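Paper cups: unstacking and stacking

Last updated: October

Hi, and thanks for opening this. I'm Honeylyn Manalo, and this folder is my little corner of the Gridard tabletop set – the part about plain white paper cups. Lenni Huttunen does the boards and blocks in the folder next door, so go bother him about those!

The job is simple to say. Cups start nested in one tall stack, get taken off singly, and go back on at the end. There are 62 clips, in 3 batches, and each one is a single go at it with no edits in the middle.

Paper cups are fussier than I expected. The rolled rims like to hang on to each other (worse on a damp day), and if you squeeze a wall too hard it creases and never really recovers. I tossed a cup once it had a visible dent, so please don't go looking for the same cup from clip to clip.

A few frames from one sitting, with the cup stack on the table in the second:

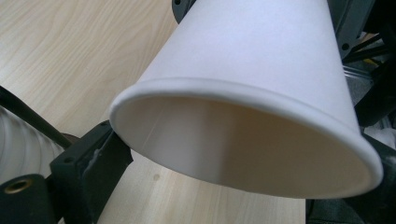
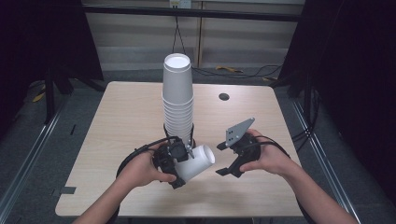
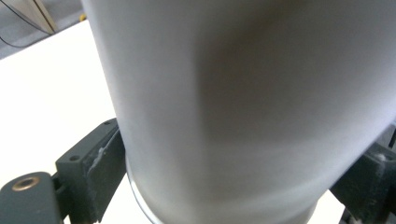
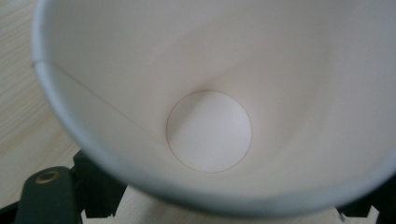

File names go batch, then clip, then view. Batch 2 has gaps in the numbering where Rhea Espiritu and I pulled clips that stopped early – nothing is missing on your end. The notes column is just me typing fast, so "stuck" means two cups came off together and "tipped" means the stack went over.

If you find a clip with the wrong note on it, tell me or Rhea and we'll fix it in the next upload.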